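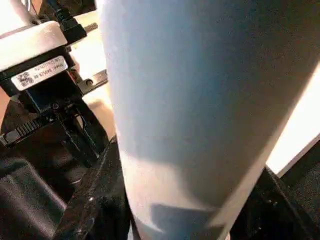

Ticket: Pevero cylinder, colour not even
Shop: Brirnik
Opened: 16 April 2023
Status: open, waiting on maker

Problem as reported
I ordered a Pevero in Fawzy Blue, matte. The listing says "one even shade all over". Mine is pale blue-grey down one side and very nearly white down the other. Lower down there is a darker, bluish band with a ragged edge. It also narrows towards one end, which I don't mind, but the listing calls it a cylinder and I would have liked to know.

Reply 1, Brirnik support
Thank you for getting in touch. Matte finishes can look different depending on the light. Please try it in another spot and wipe it with a soft cloth.

Customer
I thought you would say it was the light. I have now wiped it with a soft cloth, then with a damp one, and left it overnight. I can't see any difference, but then I didn't expect to. What was the cloth meant to do?

Reply 2, Brirnik support
The cloth is to rule out dust from packing. Could you turn the piece a quarter turn and see whether the dark band turns with it? If the band stays on the same side as before, it is a shadow. If it moves round with the piece, it is in the finish and we will take it up with Taltgate, who make it.

Customer
Turned it. The band stayed where it was, or near enough. So I'll give you the band, grudgingly. I won't give you the rest. "Even" ought to mean I don't get pale blue-grey in one place and nearly white down the other side. And there is a faint texture in the surface which the listing doesn't mention at all. Is that meant to be there?

Reply 3, Brirnik support
The speckle is part of the matte finish. We have sold 300 of these since September and had 5 complaints about colour.

Customer
Five people who bothered to write in. I nearly didn't.

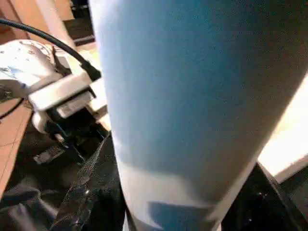

Hanne Vídalín: Mine does the same, same shade, bought from the same shop. I put it next to a north window and the difference went down a lot, though it's still paler where the light lands. I kept it. I do think they should change the wording, and put the taper in the measurements while they're at it.

Customer
Good to know it isn't only me. A north window is no use here — the shelf is where the shelf is.

Reply 4, Brirnik support
We have asked Taltgate for a colour sample from the same batch (3,000 pieces) and will send it on. Hold it flat against the piece in several places. If it doesn't match, you can choose a swap or a refund.

Customer
Fine. I'll believe the sample when it arrives. Please leave this open until then.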